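Workshop notebook - Riklow bindery room
Thursday, June

Work resumed at 9:15 on the Jerbridge parish ledgers. The second volume was collated before the old spine lining was lifted. It runs to 517 leaves, with 13 detached at the front and 2 bound in upside down. The inverted leaves have been left as found and noted on the treatment sheet.

Wheat paste from the Pestenance batch was too thick for the guards and was strained twice. Japanese tissue was torn along the grain, applied to the inner folds, and left between blotters under light weight. Colleagues are asked not to move the stack before the afternoon.

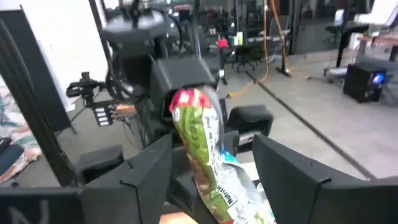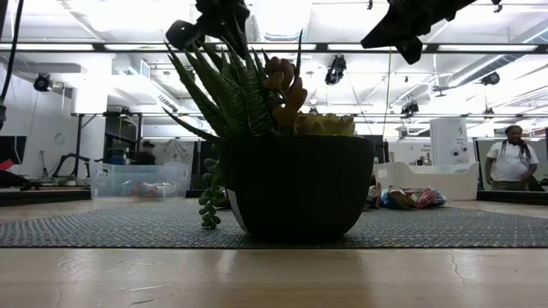
Snack bag with its nutrition panel (first); potted artificial succulents on the gray woven mat (second).

The sewing supports remain undecided. Linen tape would suit the weight of the text block, but the original stations were cut for cord - two of them are badly torn. A trial on a blank dummy is proposed before either is used.

Humidity in the store was high at noon. Boards for volume three stay in the press overnight. Order more 18/3 thread.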